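Rolleo begins second round of room-tidying recordings

The robotics company Rolleo has started a second round of recordings in which people guide a two-armed robot to tidy furnished bedrooms. The recordings will be used as examples for a learning system, so that the robot can later do the same work without a person guiding it.

The new round began in September and has a target of 500 complete recordings. Each one covers a single room, from the moment the robot enters until the last piece of litter has been put away. The first round was made only with tables and kitchen worktops, and the company says the results on floors were weak.

"On a table everything is at one height and near to the arms," said Kumudini Weerasinghe, who leads the recording work. "On the floor of a bedroom there is a bed on one side and a sofa on the other side, and the robot must learn how to come between them. We could not teach this from the table recordings. We tried it and it was not good."

Rolleo uses 6 operators for the work, in 2 shifts. The operator moves a pair of handles, and the arms of the robot follow the movement. The pictures from the robot's head are stored together with the position of every joint, and the system learns from both. An operator normally needs several days of practice before his or her recordings are accepted.

Litter is put in different places before each recording. The operators are told to use common things which a guest may leave behind, such as wrappers, bottles, paper bags and receipts. Thin and shiny packets are considered the most difficult, as they bend when the gripper closes and they reflect the light of the lamp.

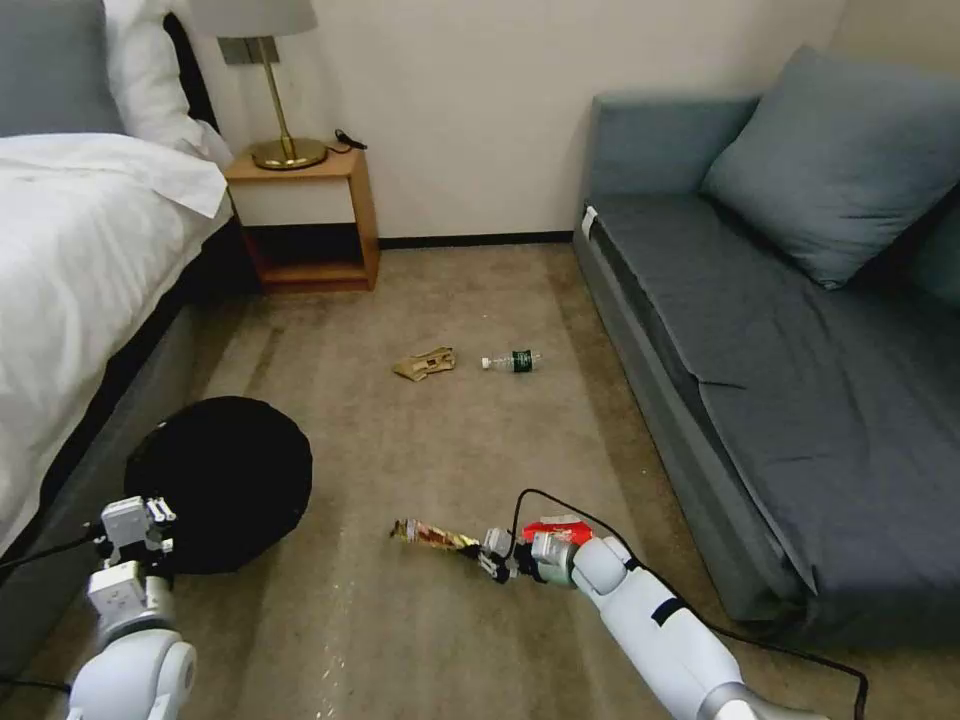
Mistakes are also kept

In the first round, every recording with a mistake was deleted. This time the rule is different. If a bottle rolls away or a wrapper falls, the operator must continue and pick it up again, and the recording is marked with a short note. Ms Weerasinghe said that the system had earlier learned only from perfect movements, and for this reason it did not know what to do after a small failure.

Recordings are still rejected in some cases, for example when an arm pushes against the furniture or when the operator stops for a long time to think. A colleague who did not make the recording checks it before it is added to the collection.

The speed of the work is not important at this stage. Operators were asked to move calmly and to avoid unnecessary movements, and they may choose by themselves which object to take first. The company wishes to see later if the system prefers one order or mixes several of them.

Pramanik will test the results

The training will be done by Rolleo itself, but the tests will be carried out by Pramanik, a small firm which manages serviced flats. Pramanik has agreed to prepare bedrooms that do not appear in any of the recordings, with other carpets and other furniture. Neither the operators nor the training team will see these rooms before the tests.

Pramanik said it does not expect a robot to replace its cleaning staff. Its interest is in the first part of the work, when litter is collected from the floor before the vacuum cleaner is used.

Rolleo has not decided if the recordings will be made available to other groups. A smaller part, without sound, may be shared with universities after the tests are finished. The next round is planned for bathrooms, where wet floors and narrow doors are expected to bring new difficulties.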